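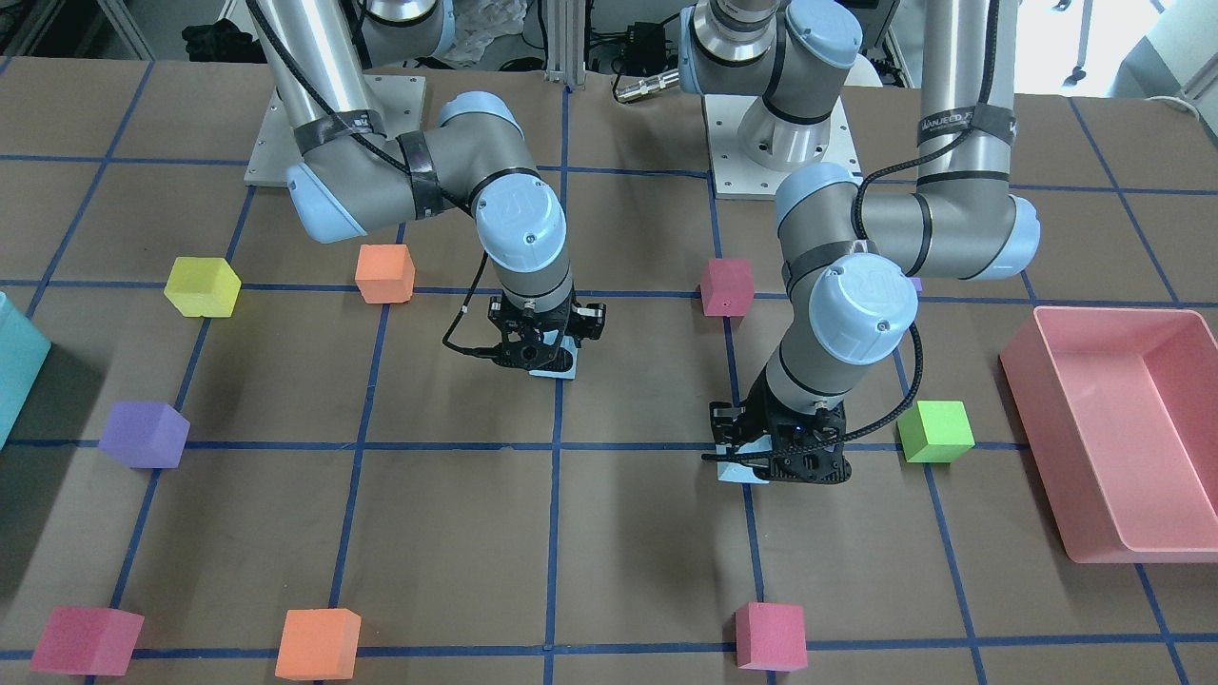 Do I need a robotics degree to look after a two-armed cell? You need patience, decent hands and the habit of writing down what you changed before you change the next thing.

I'm Young-sook Yang, I run the arm cell at Jiltau, and I'm looking for somebody to take over the day-to-day care of it. The job title on the HR form is Cell Technician II. What it means is that you'd be the person who keeps one bench, two arms and two multi-fingered grippers in a state where other people can walk up at nine in the morning and get to work.

I've been doing this alongside my other job for longer than I planned to. I love the cell, but I also have a software team, and the cell always wins when something squeaks. So, time to hire!

What the work is like

Mornings start with a warm-up routine. You power up the controllers, home both arms, and run them through a slow stretch while you stand there and listen. Then you open and close each gripper finger by finger and check the readings against the card taped inside the cabinet door. If a finger is lagging, you stop and find out why before anybody books time.

Cables are the biggest chunk of the job. Each arm has a cable running down the outside of it to the gripper, and it needs enough slack at the elbow and wrist to get through the whole range of motion without snagging. Too tight and it pulls at the connector. Too loose and it finds a way to hook itself on something. You'll be rerouting and retying these a lot, and you'll end up with strong opinions about cable ties versus hook-and-loop (I have mine, we can argue).

Then there's the table. The top is marked off in squares with dark blue tape, and we use the grid to put the foam cubes back where the task sheet says they go. Tape edges lift. When one does, you pull the whole strip and lay a new one against the steel rule, no patching. After that you check the corner points with both arms, right one first. It's fiddly and it takes most of an afternoon the first time. You get faster.

Every 900 hours on the counter we do the big service: mounting plate bolts, joint caps off, clean and inspect, gripper pads swapped, full recalibration. Block out two days and don't let anybody talk you into one. There's a checklist with 111 lines on it, written by Rostislav Šťastný, who set up the cell in the first place and is moving over to our Skondden site in July. He'll overlap with you before he goes and you should ask him everything. He answers email in one word but he's very generous in person.

And some days a thing just breaks. A sensor on a fingertip goes quiet, or one arm refuses to home after lunch. You'd work out whether it's ours to fix or whether the unit goes back to Utus, who handle our gripper repairs. You'd be the one on the phone with them, so it helps if you can describe a fault clearly to somebody who can't hear it.

What I'm hoping you have

A couple of years with your hands on machines of some kind. Doesn't have to be robots - I'd be happy to see copier repair, CNC, theater rigging, bikes, medical equipment, whatever taught you to take something apart and have no screws left over at the end. You should be able to read a wiring diagram, crimp a connector that stays crimped, and use a torque wrench without being reminded.

Some Python would be nice. You'd mostly be running scripts other people wrote and changing a number here and there. I can teach you that part in a week or two if you're curious.

You do have to be okay with lockout rules. Nobody reaches over the table with the arms live, and that includes me, and it will include the vice president when she visits. I need a person who'll say that out loud.

Practical stuff

Full time, Monday to Friday, on site. Eight to four-thirty is the usual day, and Thursday runs a little later because that's when we do the weekly backup and the tidy-up. No on-call. The arms sleep at night and so should you.

You'd report to me. There's a tool budget of $2000 in your first year that's yours to spend, and I'd honor any reasonable request for a better soldering station than the one we've got. Health and dental start on day one, and the pay band is on the formal posting, which the recruiting desk will send you if you ask.

We're in the Wang building, second floor, with an elevator and a loading door. Most of the work is standing, but there's a stool at the right height, and if you need the bench set up differently, tell me and we'll sort it out.

How to apply

Send a résumé to the Jiltau recruiting desk with "arm cell" in the subject line. Skip the cover letter. Instead, write me about half a page on something you fixed that fought back: what you tried first, what you got wrong, how you found the real fault. I read all of them myself.

If it looks like a fit, you'll come in for a morning. We'll pay you for the time. You'll retie one cable, replace one strip of tape on the grid, and go through a fault log with Rostislav and me, and then we'll get lunch. Bring shoes with closed toes and any questions you've got. Applications stay open until we've found the right person.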